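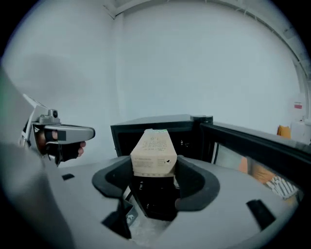
Home About Courses Student Projects Library Contact

Putting a Shared Room in Order: Small Packaging, Furniture and Free Walls
Student project report, Lellport College, Department of Interior Studies

1. Small packaging

Our project began with a simple question: why does a shared room become full when nobody brings anything big into it? My answer, after one term of observation, is that the small packaging is guilty. A large carton is folded and carried away quickly, because everybody falls over it. A small one stays. The beige cardboard box is a good case of this kind. It is tall and narrow, with a top edge that slopes a little like a roof, and it has several lines of very small dark text. A box like this fits on every shelf and every window sill, so a person finds a place for it and forgets it. Clear plastic is a similar problem, and when it is crumpled it catches the light and makes even a clean surface look untidy.

For the small packaging I prepared a rule with two parts. If the box carries information that we still need, for example a model name, we cut out this side and put it in a folder. All other cardboard goes flat into the paper collection on the same day. I kept a tally during the project, and in the first count I found 26 small boxes in the room. Only 3 of them had something inside. In the second count there were 13 boxes, so the rule helped, but it did not solve everything. Some people in our group wanted to keep boxes for a possible return of the goods, and I think this wish is reasonable. For them we labeled one shelf with the name Grasso, after our building, and the boxes on it will be checked again in August.

2. Furniture and the floor

The second part of the work was about the furniture. In the course we learned a method from our textbook notes which is called "from the floor up". It means that first you look at what touches the floor, then at the height of the seat, and only at the end at the shelves. I was skeptical at first, but the method is useful for dark furniture.

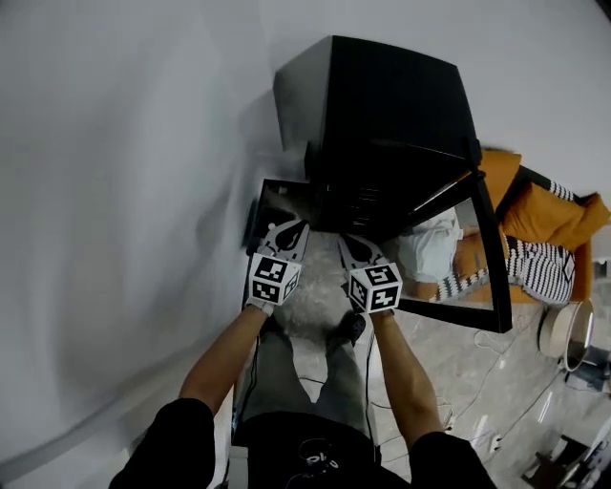
Dark pieces hide their lower part, and this is the place where dust and lost things collect. I did not think about it before this project, because at home my family has only light furniture. The big black piece against the white wall side of our room is difficult in this sense. There are dark slats low on its front, and at floor level a flat black tray or base goes partly under it, so black stands on black and the eye does not separate them. When you clean there, you must go down and look from close. I recommend a small lamp placed on the floor for this job. It is cheap and it works better than the ceiling light.

The seat is the opposite case. Its cushions are mustard-orange, and everything that lies on them is seen immediately, such as the striped black-and-white fabric or the white cloth near it. In my notes I wrote that the color of the seat "asks for order". My group did not agree with this sentence — they said it only asks for a basket. We made a compromise: textiles may stay on the seat if they are folded, and the others go in the Sullia bag, our name for the large cotton bag from the material store.

I also tried to draw a plan of the room in scale 1:100, but it was too small to show the narrow passages between the pieces. If I could start again, I would choose a larger scale from the first week.

3. Walls and the back of the room

The back part of the room is where we hold presentations, so its walls have to remain free. We discussed hanging a board for notices there. I was against it, because a board fills up and then papers are attached around it also. The pillar was suggested as another place, and this question is still open.
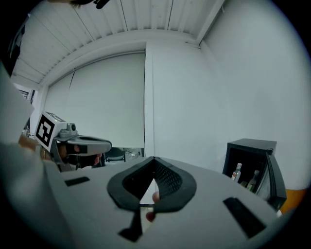

Figure 3. Back of the room, with the white roller screen and the pillar to its right.

The desk area beside the screen was not included in the project. It is cluttered, and I would like to work on it next term with the same tally sheet and a better plan drawing. The black office chair can stay there, but for each presentation the passage in front of the screen must be free.

Related projects
Banent Street Kitchen: Shelves for Four Households
Color and Dust: Cleaning Dark Surfaces
A Folding Table for the Reading Corner
Labels That People Read

Last updated: Jun 27, 2025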